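Santino Salinas learned to refinish tables in his uncle's garage in Prultenport, and he still works alone. His shop, Gestell, takes in kitchen tables and counters that have seen hard use.

"People bring me a top with 32 years of dinners on it and ask for it to look new," he says. "I usually talk them out of that."

He prefers to sand lightly, going with the grain, and leave the deeper marks where they are. Most jobs take him nine days - longer in damp weather, when the oil is slow to cure.

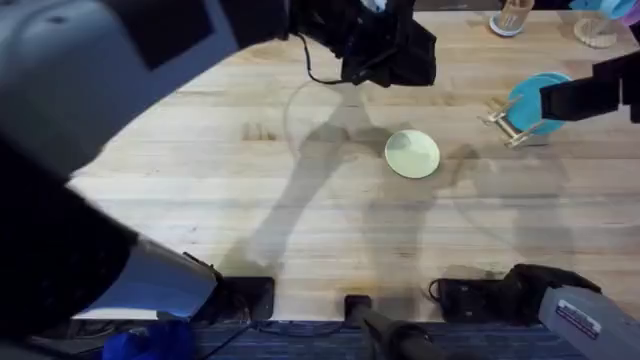
A butcher-block top with dark stains in the grain.

Salinas says the worst damage comes from standing water. He tells customers to wipe up spills and oil the wood twice a year.

"Lemon juice, wine, whatever, that can wait a minute," he says. "A wet pot left overnight is what gets you."

He plans to start taking chairs in September. Ga-eun Hwang, who ran an upholstery shop in town, has agreed to teach him the seats.

"I've ruined two already," Salinas says. "She made me pull out every staple and start over."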